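Grip first, apologise later: the Prindell fault

Members who came to the September open evening will remember the promise. The Prindell hand-held grippers, we were told, had reached the point where anyone could pick one up, clear a tray of cutlery and lay a place at the table, and the recording would be good enough to teach a machine the same job. I said at the time that I would believe it when I had seen the fault log. I have now seen the fault log.

It runs to 389 entries. A fair number are the usual nonsense, a cable pulled out or a battery left off charge. But 22 of them are marked "unrequested close", which is a polite way of saying that the jaws shut when the person holding the tool had not asked them to. Most of those came with a fork or a spoon in reach. Four came with a knife.

Killian Rey, who keeps the log, was good enough to let me read all of it and did not try to steer me towards the cheerful pages. He is less worried than I am. His view is that the pads are blunt, the force is low and the worst outcome so far has been a dropped fork. My view is that "so far" is carrying a lot of weight there.
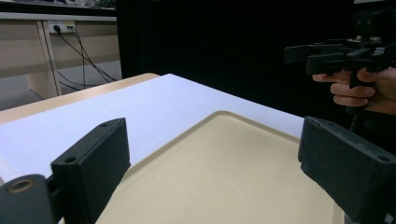
Nuria Kumsa wrote in after the draft of this piece went round, to say that I was making a fuss over a tool with less bite than a clothes peg. She has used the left-hand unit for weeks and has had two unrequested closes, both on an empty jaw, and she would rather we spent the money on better cable clips. Fair enough, and I agree with her about the clips. I would only point out that a clothes peg does not shut by itself while you are reaching past it.

The trouble, as far as anyone can tell, starts in the trigger. A small spring is meant to bring it back to rest. When the spring gets tired the trigger sits a hair forward, the tool reads that as a squeeze, and the fingers come together. Drorent, who supply the spring, rate it for 3000 presses. We had our first bad close before 2000. Drorent have asked for the parts back and say they will look into it, and I have heard that sentence from suppliers before.

What bothers me more is how long it went on. The first entry of this sort was put down to user error. So was the second. By the time somebody opened up a handle, the same line had been copied down the page so often that it had become the standard explanation. If a tool does something odd in the hands of five different people, it is time to stop blaming the hands.

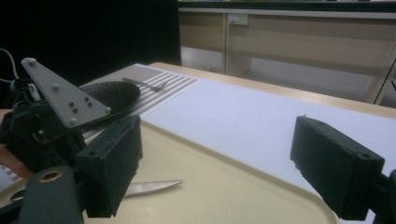 By Rosine Aubert
Tools and Safety pages
2022-10-01
14 comments | 6 shares

So what has been done? Some of it is sensible. The springs have been changed on both tools and there is now a check before each run: squeeze, let go, watch the fingers open all the way, then do it again. It takes less time than finding the fork. Anyone who skips it is meant to have the run thrown out, though I notice the log has no column to show whether the check was made.

Some of it is less sensible. Tondo have offered a software fix that ignores any close shorter than a set time. That would tidy up the log nicely. It would do nothing at all for the jaws, which would still shut, only now without anybody writing it down. I asked Didier Renaud whether this had been pointed out to Tondo, and he said it had been pointed out twice – once in writing.

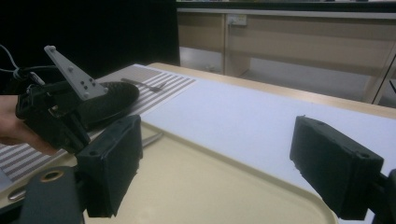

There is also the matter of two tools working over one tray. With a single gripper, a bad close spoils what you are holding. With a pair, one hand may be reaching in while the other already has hold of something, and the free fingers on the tool are not the only fingers nearby. The rule sheet says to keep the second tool clear until the first has lifted away. I have watched several people at it and the rule lasts until they get into a rhythm.

Clémence Rolland wants the knife taken out of the set until the new springs have done a full 3000 presses without a bad close. I am with her. The argument against is that the task is laying a table, and a table without a knife is only half the task. Very well, let it be half the task for a while. A blunt butter spreader from the kitchen drawer would do for practice.
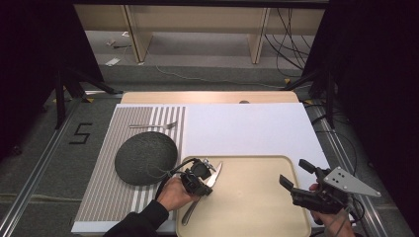 I would also like a proper stop switch. At present, if the jaws close and stay closed, the advice is to let go of the trigger, and if that fails, to unplug the cable. Letting go of the trigger is no help when the trigger is the part that has failed. Bouvier make a thumb switch that cuts the motor outright, and it would fit on the handle with two screws. The quote has been sitting in a tray of a different kind since September.

Until that is settled, please make the check, write down every unrequested close even if nothing was dropped, and leave the "cause" box blank unless you have had the handle open. Entries go to Killian as before. If yours has been marked down as user error and you think otherwise, send me a copy too.

Share this item | 14 comments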